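Fiore Stoneware Cereal Bowls, Set of Four: Review After Eight Months

We use cookies to remember your preferences and measure traffic. By continuing to browse you accept our cookie policy. Accept | Settings

Thursday, February 10, 2022

I bought the Fiore bowls in June to replace a mixed stack of chipped ones. They have been in daily use since then, mostly for cereal, soup and leftovers. 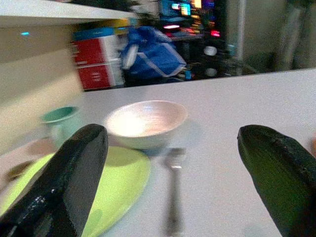
The set comes in a plain cardboard box with paper dividers. All four bowls arrived whole. One had a small pinhole in the glaze on the underside, near the foot. It has not grown or stained, so I kept it.

Size and weight

Fiore lists the bowl as a cereal bowl, but it is closer to a small soup bowl. A full can of soup fits with room to carry it across the kitchen. A normal serving of cereal looks small in it, and I poured too much for the first week or two.

They are heavier than they look. A stack of four is a real load for one hand, and my mother, who has arthritis, prefers the old thin ones. If weight matters to you, pick one up in a store before ordering.

They stack well. The feet sit inside the bowl below without rocking, and the stack fits under a standard cabinet shelf with space left over for small plates.

Microwave

This is where I have a complaint. The bowls are sold as microwave safe and nothing has cracked, but the rim gets hot before the food does. Oatmeal needs a towel or a mitt every time. I tried the same oatmeal in a Zurov bowl we already owned, and the rim stayed cool enough to hold. I asked Fiore about it by email and got a reply in two days saying that some warming is normal with stoneware. That may be so, but it should be on the box.

Dishwasher and marks

They go in the bottom rack most nights. The top rack is too shallow for them in our machine, and they take up two slots each if you want them to get clean. The glaze still has its shine.

Forks and spoons do leave gray marks on the inside. These are metal rubbed off onto the glaze, and they come off with a powder cleanser and a damp sponge. I do this once a month — it takes five minutes for the whole set. Do not use steel wool.

Chips

One bowl has a chip on the rim from hitting the faucet. That was my fault. The chip is small, and I sanded it smooth with fine wet paper so it would not catch a lip. The bowl is now used for eggs and mixing.

Price and where to buy

I paid full price at the Nendport outlet store. Prununura carries the same set online and had it for 15 percent less when I checked last week, but shipping took up most of the difference. Single bowls are sold too, so you can replace one without buying another set. The plates in the same line are sold separately, and I have not tried them.

Rating

4 out of 5. I took one point off for the hot rim. I would buy them again for soup and salad, and I would keep a lighter bowl around for the microwave.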